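Building a Gripper at Home, Session 10: Picking Up Soft Things
Notes by Yvette Doucette, Werville shared workshop
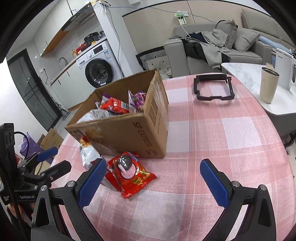 Course Notes / Hand-Held Grippers

Two black fingers, blue textured pads, and snacks. A snack bag is a rude object. It has no fixed shape, and it changes its mind when squeezed.

Open the fingers wide before you come down over the packet. Close slowly and stop when the bag wrinkles. If you hear chips breaking, you have gone past the lesson.

Check the finger screws before every run. Ilir Kos skipped this in February and spent 19 minutes under a sofa.

Start with packets lying flat on the cloth. Move to the open box later, where the bags lean on each other and you will lose your temper.

For next time: 10 picks per hand, written down, including the bad ones. Eat the test objects after logging.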